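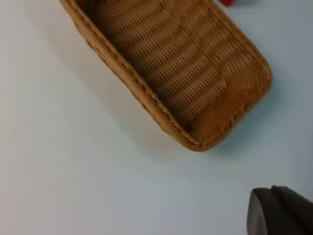
The woven basket on the white table, with one of the gripper's fingers at lower right.

Home | Reviews | Kitchen | Workshop | Contact

Skemaneo tabletop arm: can it tidy up yet?
By Puspita Ginting
August 14, 2026

The Skemaneo is a single arm with a two-finger gripper, sold for light chores at a counter or packing bench. I had it for 30 days and kept the work simple: put small things in a basket, take them out again, move the basket over.

Putting things in went well. Bread rolls, rolled tea towels and plastic cups all landed where they should, slowly. I'd have the bench cleared myself before it finished its second cup.

Taking things out was harder. Flat items on the bottom of a woven basket gave it trouble -- it would close on the weave, lift the whole basket a little, then let go and try again. A serviette took 173 seconds. Cutlery I gave up on after 5 tries.

Moving the basket by its rim was fine when empty. With anything heavy inside, it tipped.

Herman Rahman runs the packing bench at Dandero and has used the same model since May. He leaves it sorting small parts into trays and says it earns its spot there, provided the trays stay put. My kitchen isn't that orderly.

Setup was easy, the noise is low, and the fingers wipe clean with a damp cloth. The manual is poor.

For a shop floor with one repeated job, worth a trial. For the house, I'd wait -- it's still quicker to do the dishes yourself.

Recent reviews
Jemdale folding bench
Santoso rice cooker, large
Dandero parts trays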